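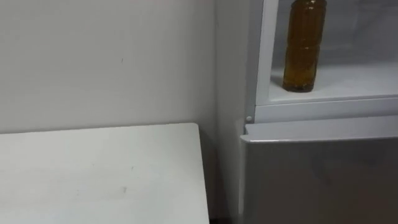
Peut-on confier la trésorerie d'une PME à un jeton indexé sur l'euro ? Utik, plateforme d'échange de cryptoactifs, l'assure depuis jeudi dernier aux entreprises qu'elle démarche, mais les documents remis à l'appui ne suffisent pas à le démontrer.

**2 décembre 2023** – L'offre s'appelle Plerkard. Elle s'adresse aux sociétés qui gardent des liquidités dormantes sur un compte courant et voudraient les faire travailler sans les bloquer. Le principe est connu : l'entreprise verse des euros, reçoit des jetons censés valoir un euro pièce, puis les dépose dans un programme de prêt contre une rémunération annoncée de 8 %. Le ticket d'entrée est fixé à 2000 euros.

Le taux attire l'œil, et c'est bien là que les questions commencent. La présentation commerciale, que nous avons lue en entier, parle de « prêts à des contreparties institutionnelles ». Elle ne nomme aucune de ces contreparties. Elle ne précise pas davantage la durée des prêts, ni ce que l'emprunteur dépose en garantie. Une note de bas de page renvoie aux conditions générales, lesquelles renvoient à leur tour à une politique de risque « disponible sur demande ». Nous l'avons demandée. À l'heure où nous publions, elle ne nous est pas parvenue.

Utik affirme que chaque jeton est couvert à 100 % par des dépôts en euros et des titres à court terme. La formule est séduisante, mais la part des uns et des autres n'est pas donnée. Le document de réserve, daté de juin, tient sur une page et porte l'en-tête du cabinet Istirby. Il s'agit d'une attestation, établie à partir de chiffres fournis par l'émetteur à une date choisie par lui. Le service commercial, lui, emploie volontiers le mot « audit ». Les deux exercices n'ont pas la même portée, et un directeur financier fera bien de relire le paragraphe où Istirby rappelle ne pas s'être prononcé sur les engagements de la société.

Autre point à surveiller, la sortie. La brochure promet un remboursement « à tout moment ». Les conditions générales autorisent pourtant la plateforme à suspendre les retraits pendant 17 jours ouvrés en cas de « tension de marché », expression qui n'est définie nulle part. Pour une entreprise qui doit payer ses salaires en fin de mois, la nuance compte. Rien n'empêche d'ailleurs, à la lecture du texte, qu'une suspension en suive immédiatement une autre.

Utik met en avant un premier client, le grossiste en matériel de restauration Zapata, qui aurait placé une partie de ses excédents dans le programme. Interrogée, l'entreprise confirme « un test » et refuse d'en indiquer le montant. Elle ajoute que ses réserves courantes restent à la banque – précision absente du communiqué de la plateforme.

Dans une réponse écrite, Utik fait valoir que son offre « répond à une demande réelle des trésoriers » et que la composition détaillée des réserves sera publiée « prochainement ». La société ne s'engage sur aucun calendrier. À notre question sur l'identité des emprunteurs, elle oppose la confidentialité des contrats.

Il n'est pas impossible que le produit tienne ses promesses. Le secteur a toutefois déjà vu des rendements élevés présentés comme des placements d'attente, avec des clients qui ont découvert le risque au moment de demander leur argent. Un dépôt bancaire classique bénéficie, dans les limites prévues par la loi, d'une garantie. Les jetons prêtés par l'intermédiaire de Plerkard n'en ont pas, ce que la brochure signale à l'avant-dernière page, en petits caractères.

Les souscriptions sont ouvertes. Utik n'a pas souhaité dire combien d'entreprises avaient signé.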